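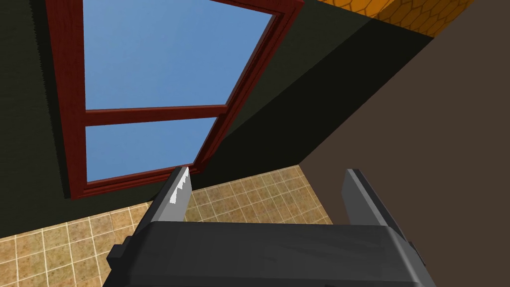

Tariq Hashmi wrote that the Lirora export still stops at row 1000, and asked whether the remaining records had been lost.

Ticket 2152. Status: pending customer confirmation. Updated January 22, 2021.

No records have been lost. The full list remains in the Vindberg database – only the export file is shortened. The row limit was restored to its default setting when the account was moved to the new billing plan.
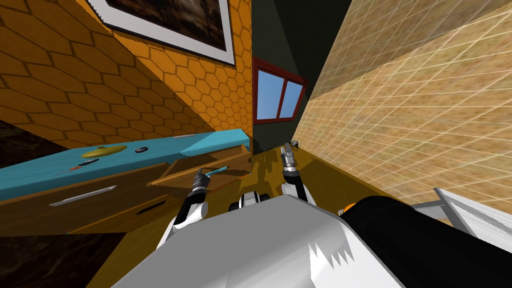
Support has removed the limit on the Plurnska branch account. The customer is asked to sign out, sign in again and run the export with the date filter cleared. If the file still ends early, please attach it to this ticket along with the error log. The Rahimi branch account will be corrected in February.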